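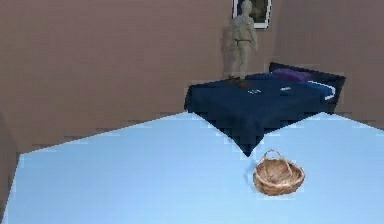 El maniquí que no sabía dónde estaba el suelo

Llevo toda la tarde peleándome con el simulador y necesito contarlo en algún sitio, así que os toca a vosotros. Estoy montando con Nukov un dormitorio virtual para que un agente aprenda a recoger: las dos cositas blancas de encima de la manta tienen que acabar en la cesta de mimbre. Fácil, ¿no? Pues no.

El fallo es de esos que dan rabia porque no sale ningún error. Lancé 100 episodios, el registro me los dio todos por válidos y me fui a merendar tan contenta. Luego abro un fotograma y me encuentro al maniquí plantado en la esquina del fondo de la cama, que no sé si está subido a la manta o justo detrás. ¡Y eso es lo peor, que yo tampoco lo distingo a simple vista!

Me puse a mirar números. En 60 episodios la altura de los pies coincidía con la del colchón, o sea, que la figura aparecía encima. En el resto salía en el suelo, como debe ser. La culpa la tiene (creo) el generador de posiciones: pregunta si hay sitio libre alrededor, pero no pregunta sobre qué superficie. Para él, una manta azul marino bien estirada y el suelo celeste son lo mismo – algo plano donde cabe una persona.

Alguien dirá que es un muñeco y que qué más da. A mí sí me da, y mucho. Esa figura hace de persona, y el agente calcula con ella la distancia de seguridad. Si aprende con gente colocada a una altura que no toca, no quiero ni pensar en llevar eso a Vi, que es el robot de verdad y pesa lo suyo.

De momento he puesto un parche feo: si los pies no están a la altura del suelo, el episodio se descarta. La semilla 172, que era la que fallaba siempre, ya no pasa el filtro – algo es algo. Me falta repetir la tanda entera y revisar el tamaño de la cama, que me tiene mosca. Si alguno usa Nukov y le ha pasado lo mismo, los comentarios están abiertos.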